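About Undport

Undport is a manufacturer of bar tools and table games accessories. The product range covers pourers, strainers, coasters, dice cups and bottle stoppers. Our main plant is in Siltska, with a floor area of 3,000 square meters and 310 employees.

Molding, trimming and packing are done in house. Steel parts are pressed at Utine and shipped to Siltska for assembly.

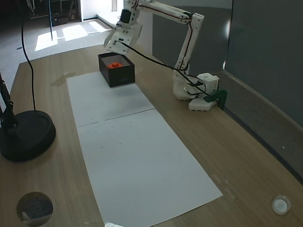
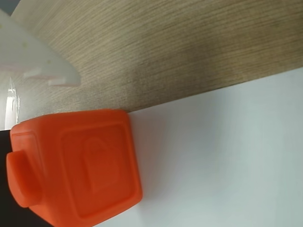
Standard carton quantity is 700 pcs for pourers and 615 pcs for stoppers. Mixed cartons are accepted on repeat orders. Private label printing is available in one or two colors.

Sample lead time is nine days after artwork is approved. Orders for December delivery must be confirmed before the fall cutoff. Customers in Latin America are served from the Cárdenas warehouse.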